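Lumstead 19 Melamine Foam Block

Category: Surface care / Abrasive foams / Uncoated blocks

The Lumstead 19 is an open-cell melamine foam block for removing scuffs, ink, grease film and light scale from hard, sealed surfaces. It is supplied dry, uncompressed and without added detergent. The block is intended for use with plain water. It can also be used with a neutral cleaner, although this shortens its working life and is seldom needed on painted steel or glazed tile.

Lumstead blocks are cut at our Casden site from foam poured in Brumow. The pouring line was rebuilt in November, and all stock now shipping is from the rebuilt line. Cell structure is finer than in the earlier material. Customers who kept old stock may notice that the two wear at different rates. They can be used side by side without any other precaution.

Material and behavior

Melamine foam is a rigid resin drawn into a network of very thin struts. The struts are harder than most soils and harder than many plastics. When the block is wetted and moved across a surface, the struts break at the contact face and carry the soil into the open cells behind them. The block wears away as it works. A used face looks gray and slightly rounded, and crumbs of foam are left in the rinse water. This is normal.

The foam does not dissolve in water. It should not be used with strong acids, which attack the resin, or with chlorine bleach. Heat resistance is adequate for warm water and warm surfaces. Do not use the block on a cooking surface that is still hot.

Grades

The 19 is available in two densities.

Standard (19-S). General use. Painted walls in gloss or semi-gloss, door frames, enamel, glazed tile, powder-coated metal, hard plastic chair shells.

Firm (19-F). Heavier soils on harder surfaces. Porcelain, glass, unpolished stainless steel, rubber baseboards. Not recommended on painted walls.

The grades are the same color and cannot be told apart by eye once they are out of the carton. A light squeeze is enough for an experienced user. Sites that stock both should keep them in their cartons until needed, or mark the storage bins.

Surfaces to avoid

Do not use either grade on flat or matte wall paint, polished stone, lacquered wood, polished brass, non-stick coatings, display screens, coated eyeglass lenses or car paint. The block will dull a polished finish within a few strokes, and the change cannot be wiped off. On any finish not listed here, test first on an area out of sight. Let the test area dry before judging it – a dulled patch is often hidden while it is wet.

Directions for use

Wet the block fully under clean water. Press the water out between flat palms. Do not wring or twist, as this tears the foam along its length and the block will split in use. Wipe with light, even strokes in one direction. Increase the number of strokes before increasing the pressure. Rinse the block when the working face turns gray. Wipe the surface with a damp cloth afterward to lift the fine residue.

For corners and grout lines, cut the block with a plain kitchen knife while it is dry. Dry foam cuts cleanly; wet foam drags on the blade. Offcuts can be used in the same way as a full block.

On food contact surfaces, rinse with drinking water after use and inspect for crumbs before the surface goes back into service.

Handling

The dry block is light and marks easily. Fingernails and rings leave dents, which do not affect cleaning but may be mistaken for damage on receipt. Gloves are not required for the foam itself. Users with sensitive skin should wear them, as the struts are abrasive and long sessions can leave fingertips sore. Never use the block on skin.

Cut dust is a nuisance dust. If blocks are being trimmed in quantity, work in a ventilated room and vacuum the bench afterward. Sweeping tends to spread it.

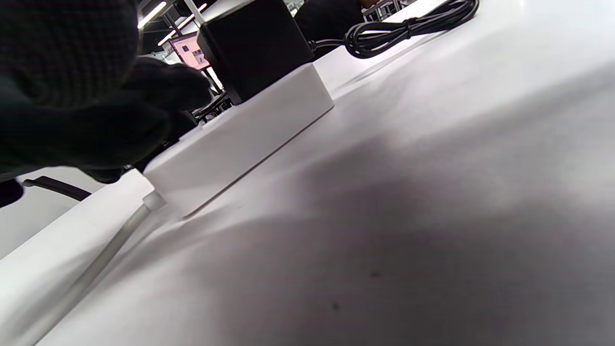 Storage is simple. Keep cartons dry, off the floor and out of direct sun. Foam left in sunlight yellows on the exposed face within a few weeks. The yellowing is cosmetic, but we do not accept returns for it. Do not stack other goods on open cartons. Blocks that have been flattened under load recover only in part and will wear unevenly.

After use, rinse the block, press out the water and stand it on one end to dry. A block left lying in a wet tray stays damp in the center and may develop an odor. Discard when the block tears under normal pressure. Used foam goes in general waste. It is not accepted in most plastics recycling streams.

Ordering

19-S, bulk case: 499 blocks plus one cut sample for density checks
19-F, bulk case: 499 blocks plus one cut sample for density checks
Mixed pallet, by arrangement: minimum 1,000 blocks, either grade in any split by full case

The cut sample is packed on top in a paper sleeve. Please keep it until the case has been accepted. If a density query is raised, we will ask for the sample and the lot slip together, and a query without the slip takes longer to settle.

Orders for delivery in North America ship from Casden. Orders for central Europe are handled by our distributor, Michalík, from the Brumow warehouse. Prices differ between the two because of freight, and quotes from one are not matched by the other. Lead time for stocked grades is 2 working days. Special cut sizes are quoted on request and cannot be returned.

Technical questions, including requests for the safety sheet or a surface not covered on this page, should go to Nabila Ouali in product support. Include the grade, the lot number and the name of the finish if known.

Last updated: Wednesday, July 3, 2024

Contact | © Lumstead Surface Care | Back to top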